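# Clinelia Sheet Pan Set

Dinner on one pan, lunch for tomorrow on the other! The Clinelia set is 2 heavy aluminum half sheet pans, one with a wire rack that drops right inside, and it has turned into the thing we reach for every single night of the week (and most mornings too, because bacon).

If you've ever crammed a whole pile of zucchini onto one little cookie sheet and wondered why it came out soggy, the fix is space. Vegetables want elbow room! Spread them across two pans, slide one onto the top rack and one onto the bottom, swap them halfway, and you get those crackly brown edges on everything. Sweet potatoes, cauliflower, chickpeas, even green beans – they all love it.

## What comes in the box

- 2 half sheet pans, 18 x 13 inches, with rolled rims
- 1 stainless steel cooling rack, sized to sit flat inside either pan
- 100 parchment sheets, precut, so no more wrestling with a roll that wants to curl back up
- A fold-out card with our favorite pan dinners

The parchment comes from Flirnine, and we love it. It lies flat the second you put it down! You can use a sheet twice if you're only doing toast or dry nuts.

## How it cooks

The aluminum is thick, so it heats evenly from the middle out to the corners and doesn't make that big scary bang at high heat. We've roasted at 450°F over and over and the pans stay flat. They do darken with use. Ours have gone a lovely toffee color on the bottom and they brown food better than they did new.

The rack is great for wings, bacon and anything breaded. Air gets underneath, the fat drips down, and you don't have to flip a thing. Pull it out and it's your cooling rack for cookies.

## A dinner to try first

Toss a can of drained white beans, a pint of cherry tomatoes and a sliced red onion with olive oil, salt and a good shake of Emerov smoked pepper blend. Spread it all out on one pan. Put four chicken thighs on the other, skin side up, and roast everything at 425°F. Start checking the beans at 21 minutes – you want some of them split and crispy. The chicken usually needs longer, until it reads at least 165°F in the thickest part. Pile it together in bowls with lemon and whatever herbs you have. With the beans and one thigh, a bowl comes to 484 calories, and it reheats like a dream.
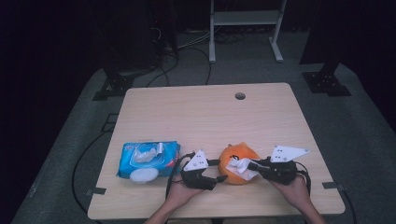 *Blue pack of wipes and fuzzy orange plush on the table.*

## Cleaning

Hot water, dish soap, a soft sponge. Please skip the dishwasher for the pans, it turns bare aluminum gray and chalky. (The rack can go in on the top shelf, no problem!) For baked-on oil, make a paste with baking soda and a little water, leave it for half an hour, then rub gently.

Dry them before you stack them. They nest neatly, and the rack sits between them so the whole set takes up one skinny slot in the cupboard.

## Good to know

**Will it fit my oven?** Half sheets fit most full-size ovens. Measure the inside width first if yours is a compact or a countertop model. If it's too small, look at the Tam, our quarter sheet size, with the same metal and the same rim.

**Can I cut on it?** Better not. Knives will scratch the surface.

**Can it go on the grill?** Over indirect heat, yes, and it's wonderful for peppers in August when you don't want the oven on!

**Are extra racks sold separately?** Yes, in both sizes, and so are parchment refills in packs of 100.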